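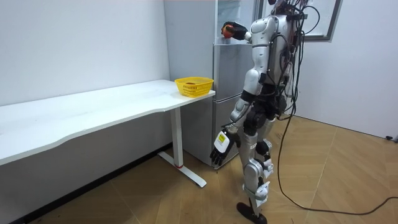
What looks like an apple, at the fridge door.

Filed under: Short Stories / Family

The house in Lutirthorpe had to be empty by the end of the month, and Anisa Yeoh had left the kitchen until last. She had done the bedrooms with her cousin Bayu in two days. They had filled the van twice and argued once, over a lamp neither of them wanted.

Her uncle Teguh had lived there for 32 years. He had worked at the Wijaya cold store until his knees gave out, and after that he had grown apples on the slope behind the house and sold them at the gate. He kept the money in a biscuit tin and the accounts in a row of red notebooks. The notebooks were what the solicitor wanted.

"Anything with figures in it," Mr Sembiring had told her on the telephone. "There's a sum of 2000 pounds he paid out and I can't see where it went."

She found the notebooks in the cupboard over the cooker, behind the preserving pans. She sat down on the back step with them and started at the wrong end, with the latest one, because it was on top.

Her uncle had written down everything. Twine. Grease. Stamps. Half a load of muck from Asum Farm, owed, and then two pages later, paid. He wrote the names of people who had bought from him and what they had said about the fruit. Mrs Hadley, too sharp. The vicar, no comment. In October he had sold 136 pounds' worth in one weekend and had underlined it, and beneath the line he had written that his back hurt.

Bayu came round the side of the house with the wheelbarrow.

"Are you reading or working?"

"Reading. Did you know he lent money to Gilang Osman?"

"Who's Gilang Osman?"

"The man with the boat. You must remember. He came to Grandma's funeral in a yellow coat."

Bayu remembered the coat. He put the barrow down and sat on the step below hers and took one of the notebooks, and for a while they both read. It was cold but there was no wind. The apple trees had been pruned hard before Christmas, by whom she did not know, and the cuttings were still stacked by the fence.

The loan was in the fourth book. G.O., it said, boat, 1227. There was no date for paying it back. Every few months afterwards there was an entry with the same initials and a small amount beside it, sometimes five pounds, sometimes ten, and once a crab. The crab had been given no value. Then the entries stopped, and in the margin her uncle had written, Told him enough now.

"That's not 2000," said Bayu.

"No."

"So where's the rest?"

She turned the pages. She had thought her uncle was a mean man. Everyone in the family had thought so. At birthdays he gave them apples in a paper bag, with the top folded over twice, and her mother used to make them say thank you to him on the telephone as well as in person. When Anisa went away to college he had driven her to the station and had not spoken until they got there. Then he had said that the trains were dearer than they used to be.

The rest was in the same book, near the back, in three payments. Skalletent Hall, it said. Room. A.

She read it again. Skalletent Hall was where she had lived in her second year. There had been a letter from the bursar saying that what she owed had been reduced, because of an error, and she had gone out that night and bought everybody chips. She had never asked what the error was.

"What is it?" said Bayu.

"Nothing. It's the money he's looking for."

"Who got it?"

She thought about not telling him. He had wanted to go to college as well, and had gone to the cold store instead, and had been there ever since.

"Me," she said. "My rent. I didn't know."

Bayu held out his hand for the book and she gave it to him. He read the page slowly and then he turned to the one after it, and the one after that. She could see he was looking for a B.

"He got me the job," he said after a bit. "I suppose that was mine."

"I suppose it was."

He gave the notebook back and stood up, and took hold of the barrow again, but he didn't go anywhere with it.

"Do you have to show it to Sembiring?"

"He asked for it."

"Then show him." He looked up the slope. "There's a box of the late ones in the shed. They've kept all right. Do you want some, or shall I put them at the gate?"

"Half and half," she said.

He went off to the shed. Anisa put the notebooks in order, the first one on top this time, and carried them in to the kitchen. In the drawer by the sink she found the paper bags — a thick wad of them, held with a rubber band — and she took them out and left them on the side where Bayu would see them.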